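Faronus opens bookings for hand-held gripper recording kit

Faronus has opened bookings for Joltirel, a rental kit and data service for firms that want to teach robots to handle bedding and clothing. The kit is built on a two-fingered gripper carried by a person, with a camera mounted on the tool. Recordings go to Dobos, the company's processing arm, and come back as trimmed and labelled clips.

The service is sold in blocks of 40 recording hours. Each block covers five grippers, chargers, storage cards and one day of operator training. Bedroom tasks are the first set on offer, worked on a made-up mattress with everyday items left on it.

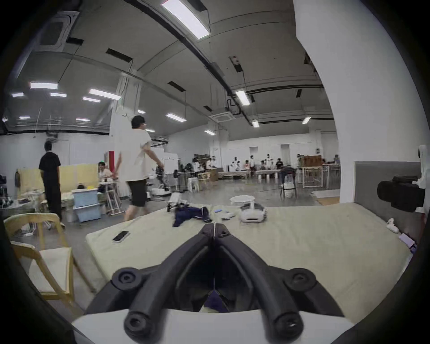
Does the customer need to own a robot before booking?
Recording is done entirely with the hand-held tool, so a robot is only needed later, when the trained model is tested.

Customers may record on their own premises or use floor space booked through Faronus. Own-site bookings require a bed or table of normal height, even overhead lighting and room for the operator to stand on at least one long side. Other work can carry on in the same room. Faces that appear in the recordings are blurred at Dobos before any clip is released. 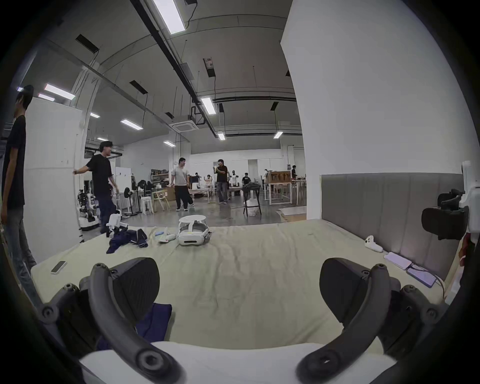

Task list and limits

The launch list has 30 tasks. Most involve cloth: picking up a garment, folding it in half, moving it to one side, pulling a sheet straight. The rest deal with small rigid items such as phones and controllers, which have to be lifted clear of the fabric and set down again.

Cloth remains the harder group. Dark fabric shows its folds poorly on camera, and a finger that closes too low takes the sheet along with the garment. The operator guide asks for a slow approach and a full opening of the fingers between attempts. Failed attempts are kept and labelled as such unless the customer asks for their removal.

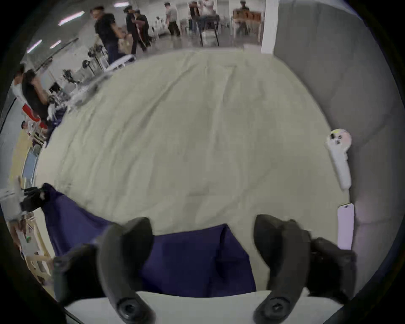 Test set and delivery

Plamonetti, a maker of linen-handling equipment, used the service before launch and took delivery of 402 clips. It asked for two changes, both now standard: a spare set of finger pads in every case, and a written log of the items on the bed at the start of each run.

Clips are supplied with gripper opening width and tool position for each point in time. Customers receive a first batch for checking and may send back any clip with a labelling fault at no charge. Raw video is held until the batch is accepted, then deleted on request.

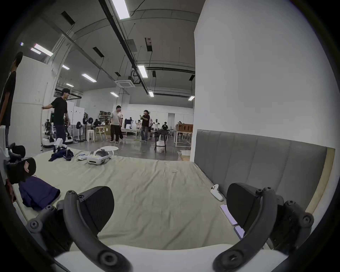 Gripper held open over the bed, with phones and a white controller near the headboard.

Bookings are open now for sessions from July. Prices are given on application and depend on the task list chosen. Kitchen and bathroom task sets are planned, with no release month given.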